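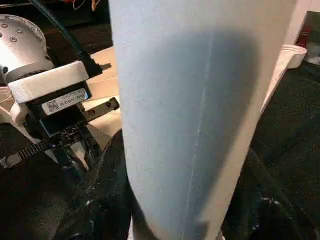

Site visit report, Matthorpe open day
Group 3, Intro to Automation

We got to the Anska lab in Matthorpe at 10 am, bit late bc of parking. Our guide was Rónán Ó Ceallaigh, who runs the demo cell. Signed in, safety talk, no loose sleeves.

Main demo – arm with a two-finger gripper, picking up household type stuff from a table. The camera is mounted down by the wrist so it moves with the hand. Good for seeing the object up close. Not so good when something big gets near the lens, it blocks most of what's behind it. Rónán said they add a second fixed view for that.

Notes from the talk:
Cell has logged 2,404 picks since August. 414 of those were marked failed.
Most fails are on soft or shiny things.
Cables near the wrist get checked every morning before the first run.
Grip force is set per object, 55 percent is the starting value.

We asked how long training a new object takes. Answer was "depends", then he said an afternoon if it's a easy shape. Tapered shapes are harder – fingers want to slide toward the thin end. We wanted to try this on our own gripper at Clodville but ours has no force setting at all.

Didn't get to see the Ó Dubhghaill line, tour ran over and the bus was waitng.

To do: email Rónán for the slides, redo our finger drawing, add the failure rate (17.2%) to the table in section 2.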